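Notebook entry, 8 April 2022
Station: Hotar, two-handed demonstration table
Entry by: Aileen Soriano
Also present: Rimantas Stankevičius, Dindo Dela Peña (morning only)

Purpose of the work

The Hotar station was taken out of use at the end of the last shift after repeated tracking faults on the right hand gripper. Mark Anthony Magbanua's shift note gave the fault as "marker lost, right, mostly when reaching across." The same note recorded a second complaint, that the right jaws did not close to the same point each time. This entry covers the inspection, the repair of both faults, the cable work that followed from them, and the checks made before the station was returned to the operators.

The left gripper was inspected at the same time. It had not been reported, but the two units were built together and have had the same hours.

Condition as found

Power was off and both grippers were on their hooks when work began. Rimantas examined the right unit first. The marker plate on top could be rocked by hand. Of the two screws that hold it, one had backed out by more than a full turn and the other was tight but had cut into the plate, so that the plate pivoted on it. A plate that moves relative to the jaws will spoil the pose even when the marker is seen perfectly well, and it is therefore possible that some recordings not reported as faulty are affected. See Open items.

The left plate was firm. Its screws were removed and refitted with thread compound all the same, so that the two sides are in the same state.

The jaws on the right unit closed unevenly. With the trigger held fully in, the gap at the tip varied from one squeeze to the next. Dindo opened the housing and found the return spring seated on the edge of its pocket and a quantity of fine black dust around the slide. The dust is wear from the slide itself. The left unit had the same dust in a smaller amount.

The cables were in poorer order than expected. The right cable had been pulled short at some point and no longer had any slack where it leaves the gripper. An operator reaching toward the far left of the table would have been pulling against the connector. This agrees with the wording of Mark Anthony's note, and I now consider it the main cause of the lost tracking: the wrist turns to relieve the pull, the plate turns with it, and the marker is presented edge-on.

Work done, right gripper

1. Marker plate removed. Damaged hole cleaned up and fitted with a washer. Plate refitted with two new screws and thread compound, tightened by hand with the short driver. The power driver is not to be used on these screws.
2. Housing opened, dust removed with a dry brush and then a lint-free cloth. No solvent was used inside the housing.
3. Slide inspected under the bench lamp. Worn but serviceable. A thin film of the dry lubricant was applied and the slide worked by hand until it ran evenly.
4. Return spring replaced from the spares drawer. The old spring has been kept in a labeled bag.
5. Connector opened and inspected. One conductor showed strain at the crimp and was remade.
6. Housing closed, trigger tested by hand for full travel.

Work done, left gripper

Steps 2, 3 and 6 were repeated. The spring was correctly seated and was left in place. The connector was opened, found sound, and closed again.

Cables

Both cables were released from the table and laid out again from the floor upward. The rule we have settled on is that each operator must be able to touch the far opposite corner of the tabletop with the jaws while the cable still hangs in a curve. Dindo, who has the longest reach of the three of us, was used as the test for this. The right cable needed considerably more length than it had been given, and this was recovered from a coil behind the station.

Ties on the floor run were replaced with hook-and-loop straps so that the next person can adjust the length without cutters. Straps are to be closed firmly enough to hold the bundle and no tighter. I found two of the old ties had marked the outer jacket. The jacket was not broken, and the marks have been covered with tape so that any later damage can be told apart from these.

Calibration

The calibration was run after the mechanical work was complete and with the housings closed. The first run was rejected by the software. Rimantas had left the lens cloth lying over one corner of the calibration board. The second run was accepted, and its values were saved under today's entry in the station folder with the previous values kept alongside.

The jaw width calibration was then done for each hand separately: fully open, fully closed, and closed on the gauge block. The right hand repeated to within the width of the line on the gauge, which it had not done before the spring was changed.

Handling check

For the handling check we used objects from the Zastodano set, the one the operators are working through this month. The hat and stand pair was chosen first. It asks for a wide opening on one hand and a light grip on the other, and the stand will tip if either jaw drags.

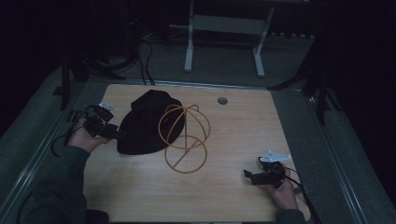
Honeylyn Cruzado had asked that the check be made with soft goods as well as rigid ones, and I agree that this should become the practice. A rigid block will hide a jaw that closes slightly out of line. Fabric will slide out of it. In today's check the fabric held on both sides, and the tips met squarely when the grip was released and taken again.

The light grip was less satisfactory on the first attempts. With a new spring the right trigger is noticeably stiffer than the left, and the person operating it tends to squeeze harder than intended. Rimantas found that he adapted to the difference within a few repetitions. I did not adapt as quickly. We discussed fitting a new spring on the left as well in order to match the two, and decided against doing so on the same day, as it would have required the width calibration to be repeated and there was no fault to correct on that side. The question is carried over.

Each object was handled in five positions: center, both near corners and both far corners. The far corners are where the old cable length caused trouble and they were given the most attention. Tracking was held on both hands at all positions. The only loss seen during the check occurred when Rimantas deliberately turned the right plate away from the head camera, and tracking returned as soon as the plate was turned back.

Recording check

A short recording was made and passed through the usual import. It came to 1,206 frames. Of these, four were flagged for a missing marker on the right hand, and all four fall within the deliberate turn described in the previous section. No frames were flagged for the left hand. The jaw width trace for the right hand is smooth, without the steps that can be seen in the recordings made before the repair.

The software's fault counter for this station had stopped at 999, which is as high as it will display. It was reset to zero after the check so that the operators will be able to read it again. The log behind the counter was copied to the station folder before the reset.

Routine care from this date

The following has been added to the start-of-shift sheet for Hotar. Operators are asked to initial it.

- Press each marker plate with a fingertip. There should be no movement. If there is any movement, the station is not to be used.
- Squeeze each trigger slowly and watch the tips meet.
- Reach to each far corner with the opposite hand and look at the cable.
- Wipe the marker plates with the dry cloth. Fingers should be kept off the printed face.
- Return the grippers to the hooks at the end of the shift. They have been left on the tabletop more than once, and a fall from the table will undo the calibration whether or not any damage can be seen.

Brushing out the housings is a maintenance task and does not belong on the operators' sheet. I propose that it be done together with the monthly inspection and entered in this book.

Spares

One return spring used. Two plate screws and one washer used for the right unit. The spring drawer now holds a single spring of this type, which will not be enough if the left side is to be matched. A request has been sent to Salazar for more springs and for a replacement slide for each hand, to be held here until needed. The slides in use should last until October at the present rate of wear, but I would not plan on longer.

Open items

Earlier recordings. It is not known when the right plate first came loose. Honeylyn will compare jaw position against table height in the older files, where the hand is known to have been resting on the surface, and see whether an offset appears. Until she has reported, recordings from this station should not be passed on to the Eslow group.

Trigger feel. Left spring to be changed when the new stock arrives, both widths to be calibrated again on the same day.

Plate screws. Rimantas suggests a third screw to prevent the plate from pivoting. There is room for it at the rear of the mount. He will make a drawing and try it on the spare housing first.

Start-of-shift sheet. Mark Anthony to confirm that the wording is clear to the operators on his shift. Corrections may be written directly on the sheet - I will copy them into the master.

Station returned to use at the end of the day. Signed off by A. Soriano and R. Stankevičius.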